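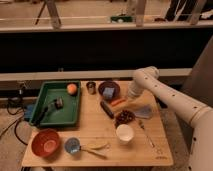 Does the Udel bench finish hold up to daily use on a wooden tabletop?

For light work it does. I put two coats on in December and have wiped the top down every day. Water beads well and the grain stays visible. Coverage was lower than the label states: a 265 ml can did one side of a small table, with little left over.

Sand to 200 grit first. Drying took roughly 5 hours per coat - longer in a cold room. Solvent resistance is poor, and alcohol left a dull patch that needed recoating. Good value for desks, less so for a repair bench.

Harpreet Leclerc, Morbridge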